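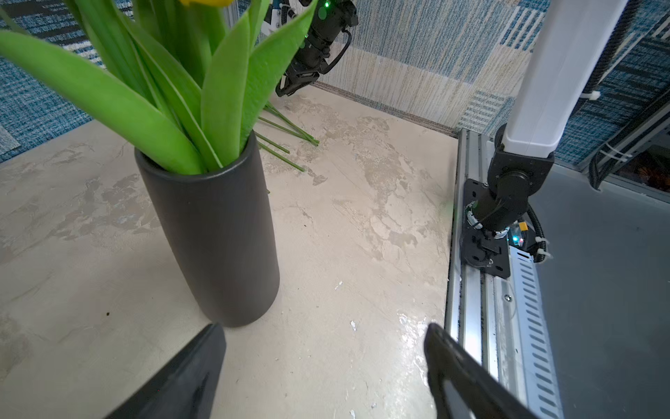 Fresh flowers on tables in the Unnithan Building are inspected under the same schedule as other tabletop items. The inspection covers the vase, the water, the plant material, the surface on which the arrangement stands, and the clearance kept on all sides. A tall, straight-sided vase such as the charcoal-gray one, with tulip leaves spreading well past its opening, is to be assessed under Section 2 for stability. Stems lying flat on the tabletop beside a vase, as they do here, are recorded under Section 4 as loose material and are to be cleared before the table is released for general use.

TABLETOP FLOWERS AND VASES
Inspection Checklist with Comments
Location: Unnithan Building, Room 309
Inspector: Jagadeesh Suvarna
Reviewed by: Balakrishnan Pillai, Facilities Office
Date of inspection: 3/24/23

Ratings used: S (satisfactory), A (action required), N (not applicable at this visit).

Section 1. Vase condition

1.1 Vase free of chips and cracks at the rim and base. S
1.2 Outside of vase clean and free of residue. S
1.3 Vase watertight. S
Comment: Tested at the sink for the period stated in the procedure, on a dry paper towel. The towel remained dry.
1.4 Inside of vase washed between arrangements. A
Comment: The washing record has no entry for the previous arrangement. Elango Shetty is to confirm whether the vase was washed and the entry missed. If this cannot be confirmed, the vase is to be emptied, washed with dish soap and a bottle brush, and refilled.

Section 2. Stability and placement

2.1 Vase stands level without rocking. S
2.2 Base of vase set back from the table edge by at least 200 mm. S
2.3 Arrangement not top-heavy for the vase used. A
Comment: Tulips continue to lengthen after cutting and lean toward light. The arrangement met the requirement at this visit but is likely to need trimming before the next one. Stems should be shortened if the vase can be tipped by light pressure at the rim. Glass pebbles may be added for weight. Sand is not permitted.
2.4 Leaves and flowers clear of the walking route. S
2.5 Leaves and flowers clear of electrical equipment and cables. A
Comment: Broad leaves droop as they age and may carry drips well beyond the base of the vase. Where equipment shares a table with flowers, the vase is to be moved to the far side or the outer leaves removed. Room users have been asked to check this clearance whenever the vase is moved.

Section 3. Water

3.1 Water level between one-third and one-half of vase height. S
Comment: Checked with a clean dipstick, as the vase sides do not allow the level to be read from outside. The dipstick is kept in the drawer under the sink and must be returned there.
3.2 Water clear and free of odor. S
3.3 Water changed at the stated interval. S
3.4 Water carried to the table in a spouted jug of up to 400 ml. A
Comment: The jug was missing from the sink area. A replacement has been requested from Golex. Until it arrives, the vase is to be taken to the sink for filling and the outside dried before it is returned to the table.
3.5 Flower food stored in its original packet and away from food and drink. S

Section 4. Plant material

4.1 No loose stems, leaves or petals on the tabletop. A
Comment: Loose stems mark pale surfaces and can roll underfoot if they reach the floor. Stems awaiting placement are to be kept in a tray. Stems that are not going to be used are to be put in the green waste container at the end of the task. The person arranging the flowers is responsible for both.
4.2 Cut ends trimmed cleanly, with no split or crushed stems in the vase. S
4.3 No leaves below the water line. A
Comment: Several lower leaves were removed during the visit. Tulip leaves left under water soften quickly and foul it.
4.4 Scissors and knives closed or sheathed, and put away after use. S
4.5 Gloves available. S
Comment: Tulip sap may irritate the skin. Hòa Hầu has asked that the box of gloves be moved from the upper shelf to the counter, and this was done at the visit.
4.6 Flowers known to shed heavy pollen excluded from the room. S

Section 5. Table surface and floor

5.1 Surface wiped and dry before the vase is set down. S
5.2 No rings, stains or swelling of the surface. S
Comment: The mottled pattern of the tabletop makes faint water rings hard to see. Inspectors should also feel the surface by hand.
5.3 Felt or cork pad under the vase. N
Comment: The pad requirement takes effect in September.
5.4 Floor below the table dry and clear. S

Section 6. Actions arising

Item 1.4. Confirm washing record. Elango Shetty.
Item 2.3. Recheck height and trim if needed. Jagadeesh Suvarna.
Item 2.5. Keep leaves clear of equipment. All users of Room 309.
Item 3.4. Replace filling jug. Sudheer Pai.
Item 4.1. Supply a stem tray and clear loose stems. Sudheer Pai.
Item 4.3. Check lower leaves at each water change. Elango Shetty.

Room 303 was not inspected at this visit, as no flowers are kept there at present. Completed sheets are to be returned to the Facilities Office and a copy placed in the room folder.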